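Sweeping up spilled dry beans: what we learned from teaching it

Dry beans roll, and a spill on a hard table gets wider if you rush it. Our group has been recording sweeping demonstrations with hand-held grippers for a study on how robots learn small cleaning jobs. Suqin Xu kept notes on which habits led to a clean table. Most of them work just as well in a kitchen.

Set the dustpan down first. Put the lip toward the spill and press the pan flat before you pick up the brush. In our first runs the pan was held slightly off the table, and small beans went straight under it.

Start at the outside. Bring the strays in to the pile, then move the pile. A policy trained on 60 demonstrations done this way left fewer beans behind than one trained on 600 where people swept however they liked. We did not expect the smaller set to do better, and Urho Manninen repeated the test in April with the same result.

Use short strokes. Long ones send large beans over the back of the pan. Four short strokes with a stop between them are better than one big push.

Mixed sizes need two passes. Kidney beans move with the lightest touch of the bristles. Mung beans slip between them, so lower the brush for the second pass and go slower.

Keep the pan still while the brush is moving. Shift it only between strokes — the learned policy did badly whenever both hands moved together in the training data.

Tap the brush over the pan before lifting it. We skipped this for the first six sessions and kept finding mung beans in the bristles.

We have not tried rice or lentils yet. Flour is a different problem and a brush is the wrong tool for it. Wipe the table with a damp cloth when the beans are up, and let it dry before the next batch.
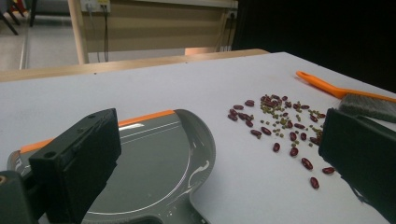
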